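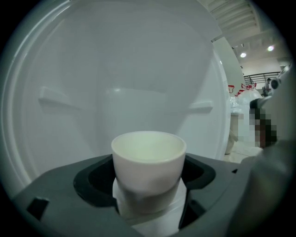
Fig. 1. White cup at the gripper mount, wide-angle view from the tool camera.

Unit 6: Comparing hand-held grippers

In this unit each pair tries two hand-held grippers, the Wasix and the Nullis, on the same task and writes up the differences. Read the Heo mounting sheet before you start.

Look first at what the camera sees. A fisheye lens keeps the cup and the mount in view together, but straight edges far from the center bend. Glossy white surfaces are a problem as well – a white cup against a white panel gives little contrast, and the rim may be all you have to go on.

Record 82 trials with each gripper. For every trial, note the approach angle, whether the fingers closed evenly, and whether the cup moved before contact.

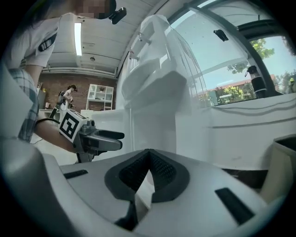 Keep your wrist straight when you close the fingers. If a tool carries a marker cube, keep the printed faces clear of your sleeve and your other hand. Tracking drops out when the marker is covered, and those trials must be repeated.

Save logs under the Dolstead folder with the gripper name first. Last August's set had 400 trials, of which 249 were usable. Most of the rest had missing marker data – check yours before you leave the bench.

Write-up: two pages, one table, due at the start of Unit 7.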